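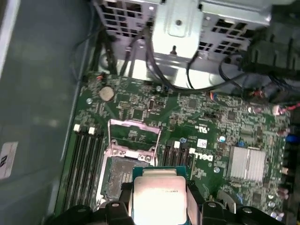

[fludwood-swap] Re: What do I do with six old desktops?
From: Rhydian Yorath
To: fludwood-swap
Date: 11 July 2019

Mererid Lloyd wrote:
> We've closed the Bevan Street office and I'm left with six desktop
> computers, a box of cables, and a fax machine I don't want to
> discuss. My brother-in-law says they're worth $100 each. The man at
> the Grasden transfer station says they're worth nothing and would I
> please move my car. Who's right? And is it safe to just give them
> away? They had payroll on them.
>
> Also, if anyone wants the desk chairs, they're promised to my
> sister, but she's promised a lot of things.
>
> Mererid

Mererid,

Your brother-in-law has been looking at asking prices. I do this too, and by that method my garage is worth more than my house. Look at what the things sold for. A plain office desktop of a certain age goes for $40 on a good day, and the buyer will want you to carry it to his truck and throw in a monitor.

Payroll first, though. Dragging files to the trash and emptying it does very little. If you want the machines to leave in one piece, wipe the drives with a proper erase program and let it run all the way through, which takes as long as it takes. If you can't face that six times over, pull the drives out. It's usually a couple of screws and two cables. Put your name on the drives, put them in a drawer, and let your heirs worry about it.

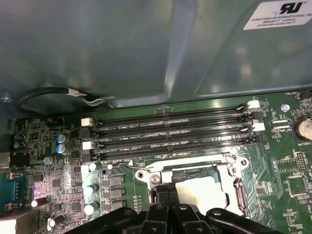 A desktop with no drive is still perfectly giveable, provided you say so in the listing. People get very wounded when you don't. When you write it up, give the model, how much memory it has, and whether it turned on the last time you tried it. Please don't write "worked when stored." Everything worked when stored. My knees worked when stored.

As for who takes them: Jiltus on the county road will take whole machines for parts and doesn't charge, but call first, as their hours are more of a mood. The school took a batch from me a while back and then asked, very politely, that I not do it again. The transfer station has an electronics day in August. The rest of the year you get the man you met. 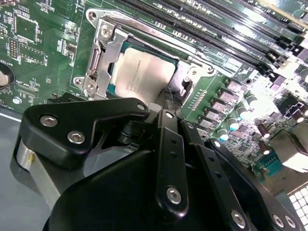

Keep the power cords with the machines. I say this as someone who owns a drawer of cords that fit nothing and has still driven to Grasden to buy one. The rest of your cable box can go out on the curb with a sign. Last time I did that, the cables stayed and somebody took the sign.

If you do sell, meet in a public place and ask for cash. I once accepted a rototiller in trade, and I live in an upstairs apartment now, so you can guess how useful that has been.

Don't bother posting the fax machine here. The list archive is at 1,563 messages and I'd swear half of them are fax machines. I'd take a chair if your sister wavers. I can pick up any evening after 3 people ahead of me have said no, which is my usual place in line.

Rhydian

--
To leave this list, send a blank message with "unsubscribe" in the subject line. Please don't send it to everybody.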